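Imbridge Adult Learning Centre
Premises inspection: checklist with comments
Areas covered: entrance, corridors, Room 2, kitchen, store
Period: September

This record is kept under the Centre's premises policy and is open to staff, tutors and hirers on request. Each item is marked Satisfactory, Action required or Not inspected. Comments are given where the inspector considered them useful. Items marked Action required remain open until signed off by the site office.

1. Entrance and reception

1.1 Doors open fully and close without force: Satisfactory
1.2 Entrance matting flat and secure: Action required
Comment: The rear corner of the inner mat has lifted and does not lie flat when pressed down. It should be taped for the present and replaced at the next order.
1.3 Signing-in book available, with pen: Satisfactory
1.4 Evacuation notice displayed and current: Action required
Comment: The notice still gives the former assembly point beside the bicycle shelter. The correct point is the gate on Chávez Street. The same correction is needed on the copy in the upstairs corridor.

2. Corridors and stairs

2.1 Escape routes clear along their full length: Action required
Comment: Two stacks of chairs were standing outside the store. The remaining width was measured at 438 mm, and this is not acceptable at any time of day. The chairs were moved during the inspection. Hirers are reminded that chairs go back inside the store and may not be left against the wall.
2.2 Handrails firm: Satisfactory
2.3 Stair nosings intact: Satisfactory
Comment: Slight wear on the lowest step. To be looked at again at the next inspection.
2.4 Emergency lighting operates on test: Satisfactory
2.5 Fire doors not wedged: Satisfactory

3. Room 2

3.1 Floor free of trailing leads: Satisfactory
3.2 Socket outlets undamaged: Satisfactory
3.3 Windows open and latch: Action required
Comment: The latch nearest the radiator does not engage. The window should be kept shut and labelled until the part from Stirkico has been fitted.
3.4 Work surfaces sound: Satisfactory
Comment: Tutors are asked to keep small parts away from the edges and to return models to their shelf after the evening class.
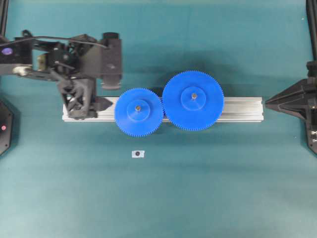 Jozef Wuyts

3.5 Room heating: Satisfactory
Comment: The thermostat cover is loose but complete.

4. Kitchen

4.1 Fire blanket in place and accessible: Satisfactory
4.2 Refrigerator clean, food dated: Action required
Comment: Several containers bore neither name nor date. Unmarked food will be thrown away when the kitchen is closed at 21.00.
4.3 Hot water warning sign above sink: Satisfactory
4.4 Electrical appliances labelled as tested: Action required
Comment: The toaster has no label. It has been withdrawn from use and placed in the site office.
4.5 First aid box complete: Action required
Comment: Burn dressings and small plasters are to be restocked. A box of 40 plasters is sufficient.

5. Store

5.1 Shelving fixed to wall: Satisfactory
5.2 Heavy items on lower shelves: Action required
Comment: The Stusatberg display panels are to be brought down from the top shelf. They should be lifted by two persons.
5.3 Clear space of 400 mm below ceiling: Satisfactory
5.4 Cleaning products locked away: Satisfactory
5.5 Step stool in good order: Not inspected
Comment: On loan to the library.

Open items are to be reported to the site office in writing. The mat, the evacuation notices and the first aid box should be dealt with first.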